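Teaching a Hand to Pour: Notes from the Andmont Workroom

Posted in November, from Mumisstead
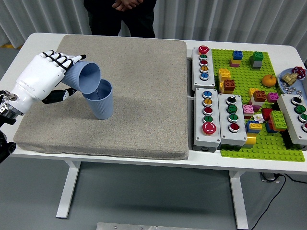 The task and its purpose

Pouring from one cup into another has occupied the greater part of my working time this autumn. The task forms part of the Skudero programme at Andmont, under which a person shows a robot how something is done and the robot is later asked to do it without assistance. I have been one of the operators since the programme began, and I set down my observations here in a personal capacity. They should not be taken as the position of Andmont.

The task is simply stated. One light blue cup stands upright, the robot hand holds another of the same kind, and the contents of the held cup are to be passed to the standing one. A session consists of 40 attempts, with a rest at the halfway point. An attempt is kept if the liquid goes where it should and the standing cup remains on its base. All other attempts are marked and set aside, although they are not deleted.

By hand or at a distance

Two methods of showing are in use. In the first, the operator takes hold of the arm and moves it directly through the motion. In the second, the operator wears a glove and the robot follows from across the room. The programme permits either, and new operators are instructed in both.

I was at first a firm supporter of guiding the arm directly. The weight of it is felt at once, and errors of reach are easily corrected. For pouring, however, I have come to prefer the glove. When the arm is pushed by hand, the fingers must be set separately, and the operator's own arms are frequently in the way of the head camera. With the glove, the wrist and the fingers are shown together. A pour depends on the two agreeing, particularly in the last part of the tilt, where a slight loosening of the grip turns the cup further than intended.

The glove has its own difficulties. There is a short delay between the operator's movement and that of the robot, and a person who is unaware of it will tend to overcorrect. My earliest recordings show this plainly. The held cup advances, retreats and advances again before any pouring takes place. A robot trained on such recordings may be expected to hesitate in the same manner, and ours did.

On the matter of speed

The written guidance asks operators to work at "a natural pace". I have raised a respectful objection to this wording on two occasions. The natural pace of a person pouring a drink is a good deal quicker than the pace at which the same person can pour through a robot. Those who attempt the former spill, and those who are afraid of spilling become so slow that the recording is of little use.

My own practice is to approach briskly, to bring the rim of the held cup close to the rim of the other, and to slow down only for the tilt. The thin stream that results is tedious to watch – a full session of it is very tedious indeed – but it leaves time to stop. I would ask new operators to practise stopping before they practise pouring.

Objects on the table

The cups stand on a thick fabric-covered pad, and beside it are items which play no part in the pour. In our present arrangement these include toy bricks on a green baseplate, four push-button control boxes, a mandarin, and a shallow bowl with a few metal fittings in it. The robot is expected to attend to the cups in such company, as it would have to in any ordinary room.

The pad deserves a word. It has a little give, and a cup placed carelessly upon it may lean. I have learned to press the standing cup down gently and to look at it from the side before each attempt.

Results so far

The programme has set a target of 1,000 kept attempts for this task. My own contribution stands at 57 from the last 2 sessions, a figure with which I am reasonably content. The second of those sessions was the better one, and I attribute this to nothing more scientific than an earlier start and a chair of the correct height.

A first trial of the robot working alone was held before the most recent recordings were added. It grasped the cup properly and lifted it well. It then poured somewhat too early, with the rims still apart, and the cloth was required. Colleagues at Bach, who supply the gloves, have suggested that the delay be measured afresh for each operator, and this will be done before the next block of sessions.

I have also asked that the sleeve of the glove be taken in at the wrist. It slips during long sessions, and at present I am securing it with a hair band.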